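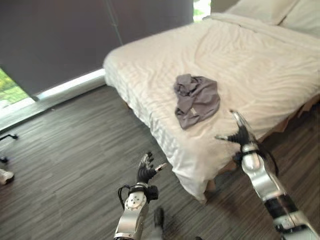
**Which duvet cover size should be ordered for a queen bed?**

The Queen size, 87 inches square, is intended for standard queen mattresses. Customers who prefer a longer drop at the sides should select the King.

# Voditine Duvet Cover, White

The Voditine is a plain white duvet cover supplied by Trurkero to private households, guest houses and student residences. It is sold singly or as part of a set with 2 matching pillowcases. The duvet itself is not included.

## Product details

- Item number: 1305
- Color: white
- Fabric: washed cotton, plain weave
- Closure: concealed buttons at the foot
- Corner ties: inside, at all corners
- Sizes: Twin, Queen, King

The fabric is washed before sewing and has a naturally creased finish. Ironing is optional. Customers who require a flat, pressed appearance are advised to consider the Witik range, which is woven more tightly and holds a crease at the fold.

## Use in shared and rented rooms

A bed is frequently used as a surface for sorting clothes, and bedding in rented rooms should be chosen with this in mind. White covers may be washed at a higher temperature than colored ones.

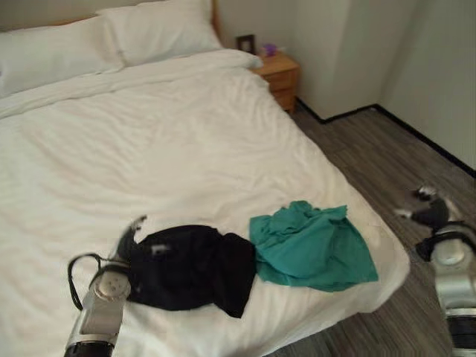

New dark or brightly dyed garments should be washed separately before they are placed on white bedding, particularly if they are damp. Any transferred color should be rinsed out in cold water before the cover is laundered. Chlorine bleach must not be used, as it weakens the seams.

## Care

Machine wash with the buttons fastened. Tumble dry on low and remove promptly. Shrinkage of up to 2 percent may occur in the first wash and has been allowed for in the stated sizes.

## Ordering

The Queen set is priced at $78. Orders are shipped from the Trujillo warehouse. Unwashed covers may be returned in their original packaging. Replacement pillowcases are available separately under the same item number; please state the quantity required when placing the order.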